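Ticket: entry scanners rejecting valid tickets and vaccination passes
Venue: Boonchu indoor tennis hall
Component: Tornex gate software, Pladeva pass reader
Priority: high
Status: resolved, monitoring

Reported fault
Spectators with a valid match ticket are refused at gate 9. The scanner shows "PASS NOT LINKED" although the health pass has been accepted at registration. Gate 13 on the same network lets the same people through. Player and staff accreditation is not affected.

Initial checks
Scanner restarted, no change. Clock on the gate unit matches the server. Test pass from the Osow test set refused at gate 9, accepted at gate 13. Cable swapped between the two units, fault stays with gate 9.

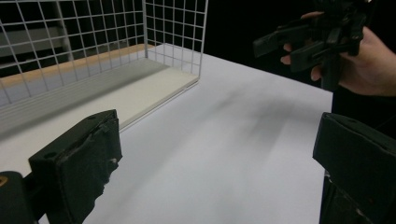
Log review
The gate keeps a local copy of the pass list so that it can work if the network drops. On gate 9 the copy stopped at 550 entries. The full list for the March qualifying session is longer than that. Any pass added after the last stored entry is treated as missing, and the ticket is then refused even though the ticket itself is good.

The sync job reports success each time it runs. It only checks that a file has arrived and does not compare the number of entries with the server. Support should treat a "sync OK" line in the Tornex log as proof of transfer only.

Cause
Gate 9 was still on the old settings file, which limits the local list. The limit was lifted on the other gates when the hall moved to the Pladeva reader. Gate 9 was switched off at the time and missed the change.
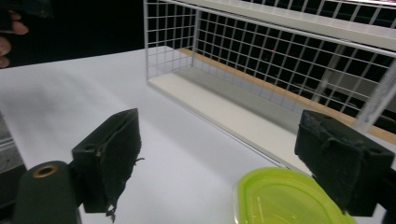
The settings file was copied across from gate 13, the local list deleted and a full sync forced by hand. The count on the unit now matches the server. A run of 20 test passes, including late entries, was accepted without error.

Workaround used before the fix
Stewards sent refused spectators to gate 13. Manual override was not used, as it leaves no record of the pass check.

Open items
Tornex to confirm whether the sync job can report an entry count.
Osow to add a settings version check to the start-up routine.
Ticket stays open until the end of the next session, then close if no further refusals are logged at gate 9.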